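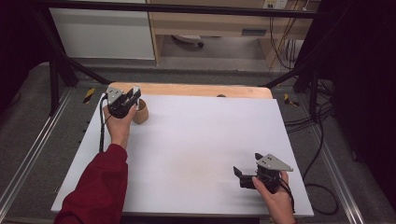

Slide 1. Title

Speaker notes, shop talk, June. Thirty minutes plus questions. Skip the biography.

Say up front what the talk covers: the build of a pair of hand-held grippers and the table they are used at. No learning results. The policy side belongs to Tassanee Boonyarit and she has the slot after mine.

Slide 2. What we wanted

Two grippers, one per hand, same fingers as the ones that will go on the arms later. Record finger opening and the pose of each gripper while a person does a small task with both hands. Work at one table in the Sastgate shop, which we share with other members, so everything has to be packed down or left safe by 10 p.m.

The first task is moving a small cardboard cup. Light, slightly soft, tips over easily. It crushes before a stiff finger notices it is there. Good test piece for that reason, and they cost almost nothing.

Slide 3. Gripper body

Printed body, black. Trigger linkage pulls both fingers together through a shared slider. Early version drove one finger only and left the other fixed. It was simpler, but the operator had to shift the whole hand to center on the cup.

Finger opening is read by a magnetic encoder on the slider, not on the trigger. Explain why: the linkage has play, and on the trigger the encoder was reading the play. Moving it took an evening and a reprint of the body.

Mass of one finished gripper, cable excluded: 407 grams. Pause here, someone will ask if that is too heavy. Answer: fine for short runs, noticeable in the wrist after half an hour. Most of it is the handle and the fasteners. The Keane version of the body has thinner handle walls and I have not weighed it yet.

Slide 4. Mounting plate

Triangular plate on top of each gripper. It takes the tracking hardware and whatever else we want to bolt on. The holes repeat on a fixed pattern so a part moved from left to right lands in the same place.

Show the bent one. It was printed flat with the layers running the wrong way and it crept under screw load until the pose offset was visibly off. Reprinted on edge with more perimeters. Check the offset at the start of every session anyway.

Slide 5. Cables

Slow down on this slide. It is where most of our lost time went.

Each gripper has one cable. It leaves the back of the body, passes the hand and goes down off the board. Keep a loop of slack near the wrist. Without the loop the cable pulls on the gripper at full reach and the operator compensates without knowing it, and then the compensation is in the data.

First connector was a small header plug. It failed at 32 sessions on the left unit and a little later on the right. Failure was intermittent, which meant dropped encoder samples with valid timestamps. We now use a locking connector and a clamp molded into the body. No failures so far.

The bundle along the frame is still untidy. It gets tied up after the arms go in — tying it before that means cutting it all loose again.

Slide 6. Table and frame

Aluminum extrusion down both sides of the table, black frame above it with diagonal braces at the posts. We tried it without braces. Leaning on the table moved anything mounted on the top bar, and the recordings showed it.

Gray carpet on the table top. It keeps dropped parts from bouncing and cuts the noise. It is a poor surface for a paper cup, so the task happens on a separate board placed on top. The board is white and matte. Gloss threw reflections from the ceiling lights. It picks up smudges and gets wiped when someone remembers.

Hazard tape near the back corners marks the limit for the operator. Past it the reach is longer than the arms will have, and any motion recorded there is useless to us.

Dark curtain on one side blocks the light from the next bay.

Slide 7. Recording

Encoder at 100 Hz, video at 30. Everything is stamped by the same computer. The logging program is Pollitz, written in house, short enough to read in one sitting. Livora is the viewer that plays both hands back on one timeline. Demo here if the projector cooperates, otherwise go on.

A take is kept if the cup ends upright and neither stream has a gap. After the connector change we have 997 kept takes. Do not quote a success rate. We did not log rejected takes in the first weeks.

Slide 8. What I would change

Put the encoder on the slider from the start. Buy the locking connectors first. Make left and right bodies true mirror images — ours differ by one screw boss and the spares are not interchangeable.

Budget up to 4 hours to assemble a pair if the prints are ready. The slow step is setting finger preload, done by feel with a strip of paper between the tips. A proper gauge is on the list.

Slide 9. Questions

Likely ones: print material (PETG body, TPU finger pads), drift in the tracking (send to Tassanee), whether files are shared (yes, on the shop drive, folder Keane, body and plate only, fingers to follow).

Leave the spare gripper on the front table. Ask people not to pull the trigger with the cable unplugged, the clamp screw is out of that one.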